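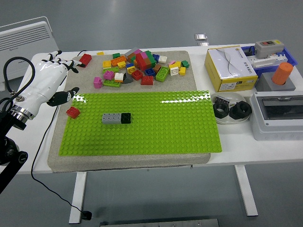 Figure 6-1. Gray and black bricks joined on a green baseplate.

6. Recording a series

Before you start, make sure the Prurkix recorder is connected to your antenna or cable feed and that the channel scan in section 3 has finished. The guide fills in slowly after a first scan. If most of the rows say "No information," leave the recorder on overnight and come back to this section in the morning.

6.1 Setting up a series recording

1. Press GUIDE on the remote.
2. Use the arrow keys to find any episode of the show. It can be a new episode or a repeat.
3. Press OK once to open the episode page. Pressing OK twice records that single episode only.
4. Choose Record series.
5. Under Episodes, choose New only, All, or From this one on.
6. Under Channel, choose This channel or Any channel.
7. Under Keep, choose how many episodes to hold. The highest setting is 50.
8. Press the green key to save.

A red stack of three bars appears next to every episode that will be recorded. If only one bar appears, the recorder has set a single recording and you should repeat the steps from step 3.

Note: New only depends on the broadcaster marking its episodes correctly. Some channels mark everything as new, including reruns from years back. If your list fills up with repeats of Grullcombe, change the channel setting to This channel and pick the channel that airs the first run.

Note: A feature-length pilot is often listed as a movie and does not belong to the series in the guide. Record it separately. The same goes for two-part finales shown as one long program, and for behind-the-scenes specials.

6.2 Start and end times

Live events push the evening schedule back, and a recording that starts on time can lose the last scene. The recorder adds two minutes before and five minutes after each program. To change this:

1. Press MENU and choose Recordings, then Padding.
2. Set Before and After separately. After can be set as high as 70 minutes.
3. Choose Apply to all series or Apply to one series.
4. Press the green key.

For a drama that follows a ball game, set After to 30 minutes. Long padding uses up a tuner as well as disk space, so use Apply to one series for these and leave the rest alone.

6.3 When two recordings clash

The recorder has two tuners. It can record two channels at once, or record one while you watch another. When a third program is due at the same time, the recorder looks at the series list and drops the one that is lowest down.

To change the order of the list:

1. Press MENU and choose Recordings, then Series list.
2. Highlight a series and press the yellow key. The line turns yellow.
3. Move it up or down with the arrow keys.
4. Press the yellow key again to drop it in place.

Before it drops anything, the recorder checks the guide for a later showing of the same episode and records that one if it finds it. Late-night repeats are common on cable. A clock symbol means the episode has been moved this way – it will still show up in your library under the original air date.

Caution: Padding counts as recording time when the recorder looks for clashes. Two shows that run back to back on different channels will overlap by seven minutes with the standard settings. If you see clashes you did not expect, reduce After to zero on the earlier show and check the list again.

6.4 Profiles and the watch list

Each person in the home can have a profile with its own watched marks and its own stopping points. Recordings are shared by all profiles. Deleting an episode in one profile deletes it for everyone, and the recorder does not ask the other viewers first. 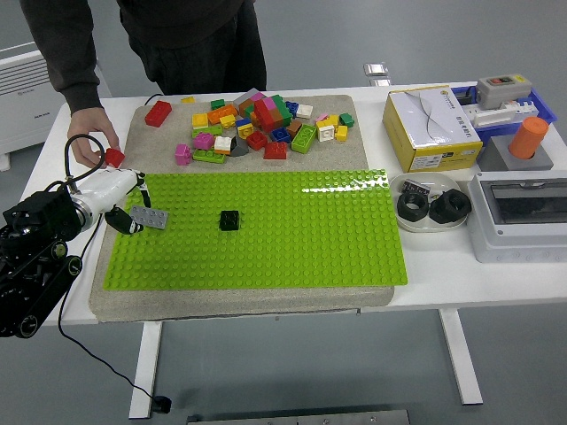 To add a profile:

1. Press the blue key from the home screen.
2. Choose Add and type a name, using the on-screen keyboard. Accented letters are under the key marked with a small hook. Long presses on a letter also work.
3. Choose whether the profile may delete recordings.
4. Choose a rating limit if the profile is for a child.
5. Press OK.

If one viewer is behind on a show, open the series page, choose Protect, and select that viewer's profile. Episodes stay on the disk until that profile has watched them, even when the Keep limit is reached. Protected episodes carry a small lock. Anyone with the PIN can remove it.

6.5 Hiding episode descriptions

Guide descriptions can give away the plot, and those sent with season finales are often the worst for it.

1. Press MENU, choose Display, then Descriptions.
2. Choose Show all, Hide unwatched, or Hide all.
3. Press the green key.

With Hide unwatched, the title and air date remain but the description and thumbnail are blanked until the episode has been played to the end. Episode titles cannot be hidden in this version.

6.6 Disk space

The recorder holds up to 1,000 recordings or as much as the disk will take, whichever comes first. High-definition programs fill the disk long before the limit is reached.

When space runs low, the recorder deletes watched episodes, oldest first. It then deletes unwatched episodes from any series set to Delete when needed. Protected episodes are never deleted. If nothing can be deleted, new recordings stop and an orange light comes on at the front.

Caution: Do not unplug the recorder while the orange light is flashing. A steady light is safe.

To move recordings to an external drive, see section 8. Drives from the Kinness Norðdahl line are formatted for the recorder at the factory and can skip the first two steps there.

Section 6 text: Đức Trương. Checked against the May software release: Stojan Popescu.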